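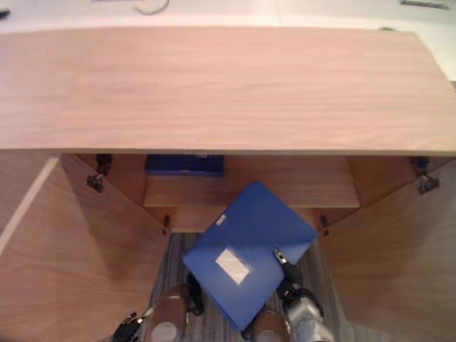
Two-arm hold on a binder or box file, doors open.

How to collect cabinet demonstrations you won't have to throw away

I've read a lot of guides to recording training examples for robots, and most of them promise that if you gather enough, the model will sort it out. I don't believe that. At Tahiri we once trained on 96 episodes of a cabinet task and got a policy that reached for the handle and stopped. The data was the problem, and more of the same data would have been more of the same problem.

What follows is how I'd do it now. It assumes you already have a teleoperated two-arm setup and an ordinary office cabinet with hinged doors. It doesn't assume you bought anything from the people selling data in bulk.

Step 1. Write down one task, in one sentence

"Open the doors and put the binder on the shelf" is a task. "Tidy the office" is a wish. If two operators read your sentence and do different things, rewrite it. Decide now if the doors get closed at the end.

Step 2. Fix the start state, then vary it on purpose

Decide which doors start open and what is already on the shelf. Record 5 episodes without touching that setup. Only then start changing things, and change one at a time: door angle first, then where the robot stands. I'd leave the lighting alone until the rest works. People like to shuffle everything at once and call it diversity – then they can't say which change broke the model.

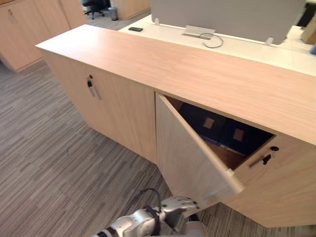 Gripper against the lower edge of the open door. Keys are in both locks.

Step 3. Treat the door as its own skill

Doors ruin more episodes than binders do. An operator will hook the edge with a finger, shove it with the wrist, or push it with the forearm, all inside one session, and a learning system gets to average the lot. Pick a contact and stick to it. If you pick the lower edge, it's the lower edge every time. Have the operator pause before letting go, so there's a clean point to cut at if you want to split the episode later.

Check the cable loop on the arm before each run too. Nothing in your training loss will tell you that it snagged.

Step 4. Keep the bad takes, but label them

The usual advice is to delete failures. Fine, if you're sure you know what a failure is. Sheena Morrison went back through our discards and found more than 10 that were perfectly good up to the last reach. We now use three labels: clean, recovered and failed. Skip the five-star quality scores. I've yet to see two reviewers agree on one.

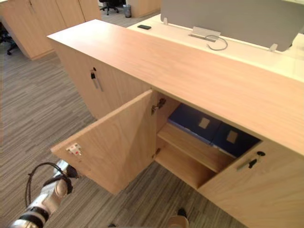 Zullville, August

The notes from here on come from our last round, using Plillitz for playback and plain text files for everything else. Pudis has a nicer viewer, but it dropped the wrist stream on us twice and I stopped trusting it.

Step 5. Look at every camera before you keep the episode

The head view flatters you. It shows a door standing wide and a gripper near it, and everything seems under control. The wrist view is where you learn how close the fingers came to the hinge. Play both at normal speed, 2 passes each. Yes, it's dull. It is also cheaper than a week of training on episodes where the hand covered the only thing that mattered. 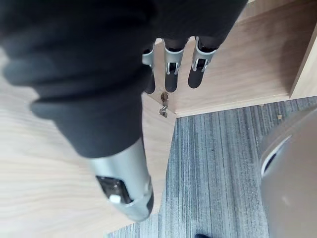
Step 6. Train early, on too little

Don't wait for the full set. Train on your first clean batch and run the result on the same cabinet. It will probably be bad, and the way it's bad tells you what to record next. If it misses the door, go back to Step 3. If it gets the door and fumbles the binder, record more two-arm holds from different starting angles.

Then try a cabinet it hasn't seen. Ours did much worse there, and I'd want to see the raw video from anyone who says theirs didn't.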